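Acta de la reunión de noviembre del grupo de administración de sistemas

Asisten: Bereket Mekonnen (que modera y toma nota), los responsables de Ironside y Clorine, y los dos compañeros de copias de seguridad. Se conecta a distancia la persona de guardia. Comienza a las 10:15.

1. Acta anterior
Se aprueba con una corrección: el servidor que se reinició fue Pomare, no Etura.

2. Limpieza de ficheros temporales en Pomare
La partición /var volvió a quedarse sin inodos. El espacio en disco era suficiente, pero un proceso de informes deja un fichero por cada consulta y no borra ninguno. Se revisó el script de limpieza que se lanza desde cron. Usa find con -mtime +7 y pasa el resultado a rm, y falla cuando el nombre lleva espacios. Se acuerda cambiarlo por find con -delete, probarlo antes con -print y guardar la salida en un registro. Lo hace el responsable de Clorine.

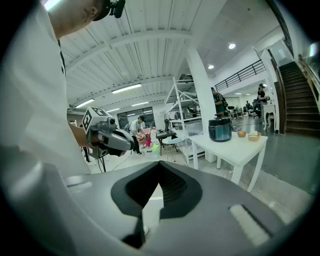
El script tampoco avisa cuando termina mal. Devuelve código 0 en todos los casos porque la última orden es un echo. Se pide que compruebe el código de salida de find y que mande correo si es distinto de cero. Para los nombres de prueba se usará algo reconocible y con espacios, por ejemplo «camiseta blanca y gorra oscura.txt», como va vestido el hombre que se agacha junto al objeto rosa del suelo, y otro con tilde y eñe. Si los dos se borran bien en la máquina de pruebas, se pasa a producción.

3. Permisos en el directorio compartido
Hay ficheros en /srv/comun que pertenecen al UID 1007, que ya no existe en /etc/passwd. Son de una cuenta dada de baja sin reasignar sus datos. Se listarán con find -nouser y se cambiará el propietario a la cuenta del servicio. Se recuerda que el directorio debe llevar el bit setgid para que los ficheros nuevos hereden el grupo. Queda por decidir si se ajusta la umask a 002 para todos o solo para ese grupo.

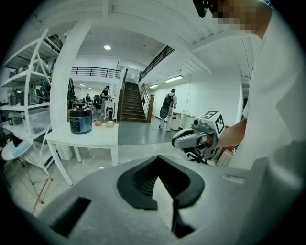 El responsable de Ironside prefiere no tocar la umask general y propone usar ACL por defecto con setfacl. Hay que confirmar que la herramienta de copias conserva las ACL al restaurar. Se hará una prueba con un directorio pequeño antes de la próxima reunión.

4. Rotación de registros
En Etura se guardan 42 ficheros rotados del servidor web y solo se consultan los últimos. Se baja a 11, comprimidos, con delaycompress. Se revisará que el servicio reabra el fichero tras la rotación, porque en Clorine siguió escribiendo en el descriptor antiguo hasta que se reinició.
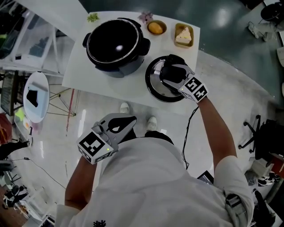
La convención de nombres para los scripts propios sigue pendiente. Ahora conviven guiones, guiones bajos y mayúsculas en /usr/local/bin. Se propone todo en minúsculas, con guion y sin extensión. Para la página de ayuda hace falta un árbol de directorios de muestra que no recuerde a ningún servidor real; se acepta el de cocina, con «olla» para la olla eléctrica negra y «tapa» para la de vidrio con borde negro, que está aparte en la mesa. Así se puede explicar mv y los enlaces simbólicos con los mismos dos nombres.

5. Tareas
Clorine: script de limpieza y aviso por correo.
Ironside: prueba de ACL y restauración.
Copias: listado de ficheros sin propietario.
Bereket Mekonnen: convención de nombres y página de ayuda.

6. Ruegos y preguntas
La persona de guardia pide que el número de la guardia figure en el /etc/motd de los 4 servidores. Se acepta.

Se levanta la sesión a las 11:20.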